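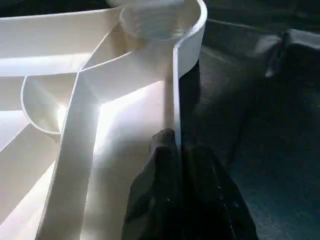 Is the Simance drawer organiser worth buying for a small kitchen?
For most small kitchens it is a good purchase, if your drawer is deep enough and you measure it before you order.

I bought the Simance in December, after the Vesiria one cracked at a corner. In my flat there are only 2 kitchen drawers, so every centimetre is important for me. The first evening I put in the forks, the peelers and all the small things which normally travel to the back. They stayed in their places - also when my son closes the drawer with his knee.

Washing is easy, but crumbs collect in the corners and I need an old toothbrush for them. The long section is too short for my bread knife. I also find the feet too slippery, and I put a piece of rubber mat under each one.

The Sezer organiser of my sister is prettier and costs more. It can be made wider, but it moves when you pull the drawer quickly. I would buy the Simance again, maybe in the bigger size.

Ozan Yaman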